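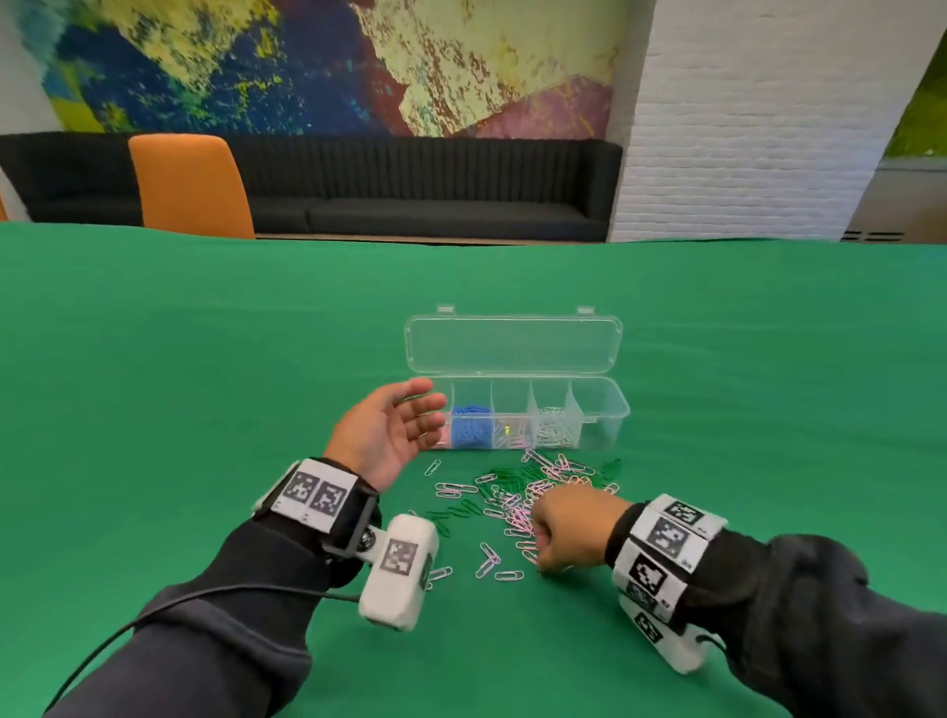

Do paper clips need sorting by color?

Only if the colors mean something. On our shelf they do: pink goes on Zummont drafts, blue on Lisis, white on anything waiting for a signature, and green on whatever was left over when the other colors had been claimed.

08/06/2019

Clip day. The bulk bag from Prelline says 400 on the label, mixed, and mixed is the one promise they kept. Tipped the lot onto the green cloth, which is kind to the fingertips and unkind to anyone hunting for a green clip.

Using the clear divider box with the hinged lid. Five compartments. The old Nikolaidis tin held more, but it had one compartment and everything lived in it, including a key to something.

Method so far: one hand picks, the other collects, then the handful goes into its compartment. Picking straight into the box sounds quicker and I did try it. My aim is poor and two clips went into the wrong color, where they looked very pleased with themselves.

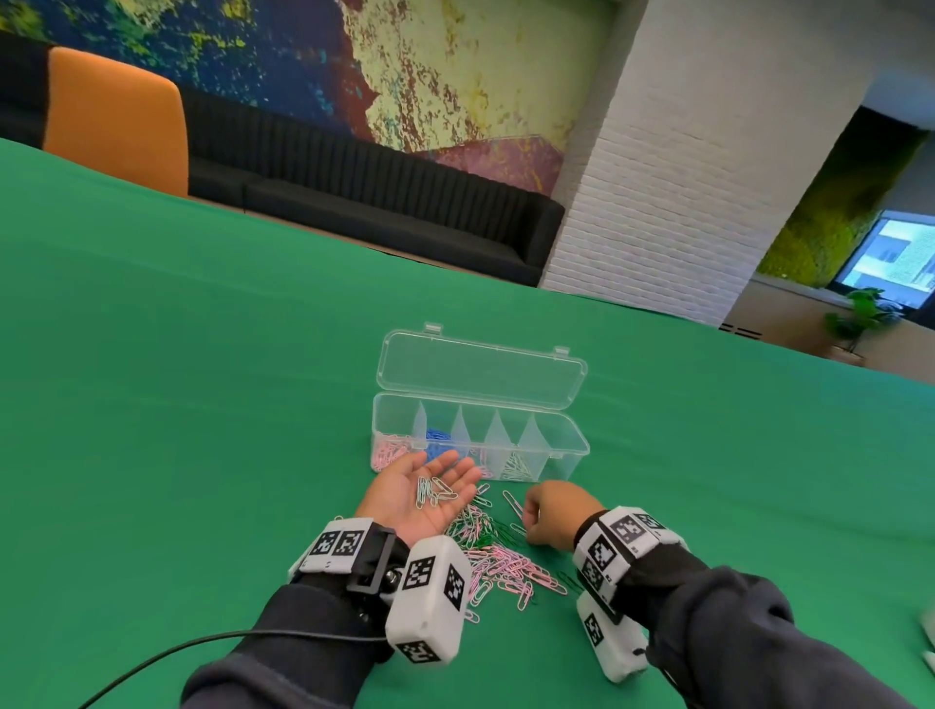
2 min read

Notes on tangles. Clips link up in the bag by some process I don't care to study. Shaking makes it worse. Pinch one by the outer loop, lift, and let the rest drop off. If more than two come up together, put them back and pretend you never met.

Silver is the problem child. Against white it passes for white under our lights, and I have no project for silver. For now it gets held in the palm until I decide. Proposal: silver is for receipts. Objections in writing, clipped in silver.

Pink is the majority by a distance. Lisis, with the blue ones, will run short by November at the present rate, so go easy — a stack of three sheets does not need a clip at each corner.

To do:
Labels for the lid, large enough to read from the chair.
Ask Prelline if they sell single colors.
Find out what the key opens.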